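Trumley's repair cafe is moving, and I couldn't be happier about it

Well, it's official! After four years squeezed into the back half of the old Grandetti ice cream parlour, our repair cafe is off to the former bank on Marsden Street, and I got the keys put into my hand at half past eight this morning. I haven't put them down yet. They're next to me on the desk while I type this.

If you've been to one of our sessions you'll know why we needed the space. There's one double socket, the door opens inwards onto the sewing table, and anyone waiting with a lawnmower has to wait on the pavement (sorry again to the gentleman in the hailstorm). The new place has a proper counter, a ramp, and a loo that you don't have to ask next door for. I did a little dance when I saw the loo.

The rent is the part people keep stopping me about, so let me get it out of the way. We've taken the ground floor until the end of next year, and the landlord has knocked 3000 pounds off in return for us painting the place and sorting out the front window. The town council had nothing to do with it, whatever you've read on the Fultow Road noticeboard. Nigel Lightfoot did the talking for us. He used to negotiate bus contracts and I think he rather enjoyed himself, though he came out of the last meeting looking like he'd been through a mangle.

We fixed 118 items last year, going by the blue book, and turned away more than I'd like, mostly for lack of room. Toasters and lamps are still the bulk of it. Then zips, then radios, then what I can only call garden things. We also had a teasmade from a lady in Fultow who wanted it working again for her sister's birthday, and it took three sessions and a part from a shop in Belgium, but it made tea! Not very good tea, mind you.

What's going to be different? First, there'll be two sessions a month where we've only had one. Second, the sewing people get their own room at the back with a window, so they won't have sawdust drifting over the wool any more. And we're starting a kitchen corner, which is the bit I've been nagging for. So many of the things that come in are kitchen bits – loose pan handles, blunt knives, scales that have lost the will to live, jars and tubs whose lids have cracked or gone missing. I'm a terrible one for lids myself. I've got a drawer of them at home and I don't believe a single one fits anything I own.

The lid swap will be a box by the door. Bring the ones you don't need, take one if it fits, and please wash them first. If you've got a pot and no lid, bring the pot along so you can try a few on it.
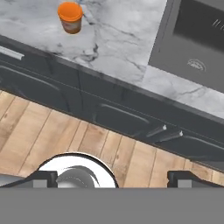 Page last changed: June, 4.15 pm

A small tub with a bright orange cap, on a marble worktop. Odd sizes like the little ones are very welcome in the box, by the way, and we're always short of them.

A few practical things now. The old place on Grandetti's corner shuts after the June session, so please come and collect anything that's been waiting for a part. There's a shelf of it, all labelled, and I really don't want to carry it down the hill if I can help it. If you can't get there, ring or drop me a line and I'll hang on to yours.

The 176 bus stops right outside the new door, going both ways, and there are spaces behind the chemist if you're bringing something heavy. We can't take microwaves (same as before) or anything that runs on petrol, unless you've drained it at home.

We could do with a hand on painting day too. Old clothes, any roller you've got, and I'll bring soup. The colour is still being argued over. I want yellow, Nigel wants what he calls a sensible cream, and the sewing people have put in a late bid for green, so whoever turns up first with a brush may well settle it.

Opening times for the new place will go up on this page as soon as we've got the shelves in and the electrician has been. He's promised me twelve sockets – twelve! – and I've already picked out which one is for the kettle.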